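Blog > Household > Storage and sorting

Sorting the play kitchen by size, then by shape

27 Mar 2025

The play kitchen box had reached the point where the lid no longer closed. The box is a 30 liter Marwood tote, and the contents had been going in unsorted since September. I emptied it onto the white table and started again.

My first attempt was by color. It failed on the mint green pieces, which are a colander and a pot and have no reason to share a bin with a cucumber. Sorting by category (dishes, food) worked better but left the large plate taking up the whole base of the dish bin, with everything else sliding around on top of it.

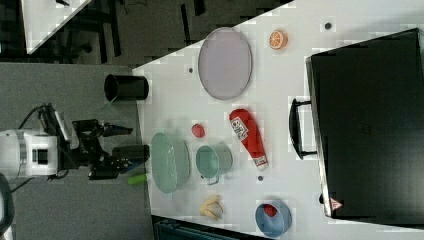
Part of the lot on the table: colander, pot, plate, bowl, ketchup and some of the small food.

The method I settled on has two passes. Pass one is by size. The oval plate is the largest dish and sets the minimum bin length, so measure that first. Pass two is by shape. Anything hollow nests: bowl in pot, pot in colander if the handle allows. Round food goes in a lidded tub, and long food (banana, ketchup bottle) lies flat along the side of the bin.

The bins are Statel shallow drawers, 6 inches deep. The deeper Matsuda ones cost less, but small pieces end up at the bottom and the whole drawer gets tipped out to find a strawberry. I labeled the fronts with 50 mm tape - words on the left, a simple outline drawing on the right.

Citrus slices are still unresolved. They are flat, so they slip under everything. For now they go in an envelope.

Comments

Hiyori Furukawa
Do you store the cups on their side or upright? Ours tip over every time the drawer opens.

Author
On their side, open end toward the back.

pdl_west
Zip pouch for the slices. Womeck makes a mesh one.

Related
Drawer liners compared
Labels that survive wiping
A 1,000 piece puzzle, stored flat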